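Can a Robot Do My Chores Yet? Your Questions, My Answers
Last updated 22 Nov 2019

I get a lot of mail about this, mostly from people who saw a video of a robot folding a towel and want to know where to buy one. So I've pulled together the ones that keep coming back. I'm a hobbyist who reads too much and hangs around workshops, so take me as a friend with opinions.

Can I buy a robot that cleans the whole house?
No. You can buy one that vacuums, and some that mop a bit. Past that you're looking at single-purpose gadgets or research arms bolted to a bench. I wish I had better news!

But the vacuum works fine. Why is picking things up so much harder?
A vacuum only has to get around stuff. A hand has to decide where to grab, how hard to squeeze, and what to do when the thing rolls away (and small round things love to roll away). Take putting batteries in a holder. You do it without looking, pretty much. A machine has to find the battery, pinch it, figure out which end is which, line it up with the slot and then push against a spring without popping the other one out.

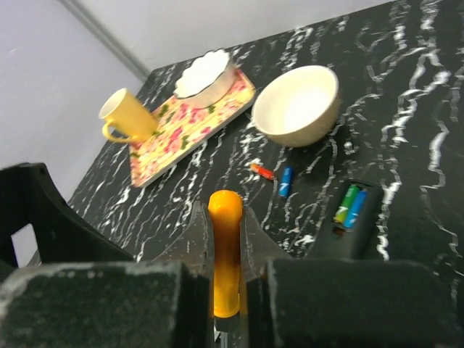 Every one of those steps can go wrong in its own way, and they stack up. If a robot gets each of 20 little steps right nearly every time, it can still flub the whole job often enough to drive you nuts.

What about clearing the table?
Closer than you'd think, if the dishes are sturdy and spread out. Mugs are pretty friendly because they have a handle and a rim to aim for. Stacked bowls are nasty. Wet glasses, don't ask.

Are shops and factories ahead of us?
Miles ahead, as long as the parts show up in the same spot every time. Emilian Mocanu runs the packing line at Inskip, over in Flanstead, and he let me stand there for a morning in January. Their arm packed 2,383 boxes that shift. Then somebody switched to a softer bag and he went right back to having two people do it by hand.

You tried the Zotby arm at home. Was it worth it?
I had fun with it! It took me 300 tries to get it to put spoons in a drawer in a way I'd call okay, and I could've emptied the dishwasher for a year in that time. As a hobby, yes. As help around the house, nope.

How much does a decent one cost?
The Nidodus kit I priced out came to $1,319, and that's before a camera or a computer to run it. You'll also want a solid table to clamp it to, and some patience.

So when will one load my dishwasher?
I've quit guessing dates. I'd expect the boring sorting jobs first, in places where someone can walk over and fix a jam. My own kitchen is a lot further down the list.

Can I send you a question?
Please do, the form is at the bottom of the contact page. It may take me a week or two.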